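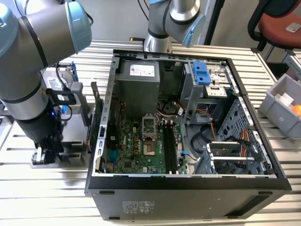 Wanted: technical author, good-practice guide for robotic PC dismantling

Maveo needs someone to write the rules our robot cells already half follow. The present guidance is 200 pages long and contradicts itself on page 2. Applicants should enjoy standards, or at least be able to sit near one without sighing.

You will work with Facundo Alarcón on fixture layout, gripper clearance and when a person may reach in - currently a matter of strong opinion.
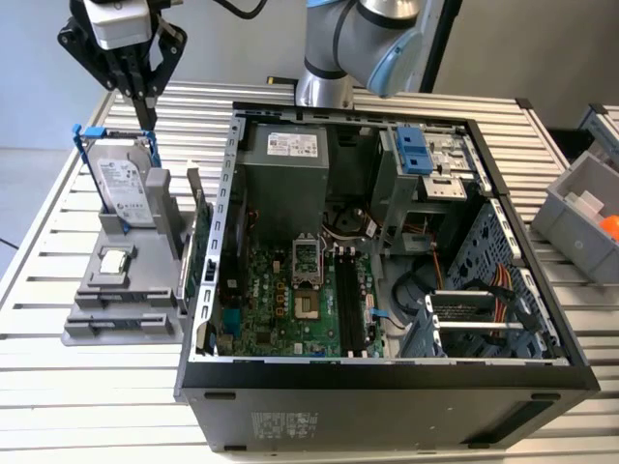

Hard drive in its fixture, next to the open tower.

Six-month contract, ending in June. Part-time considered. Send a CV and one procedure you have written that people followed. Applications close 27 Jan 2022.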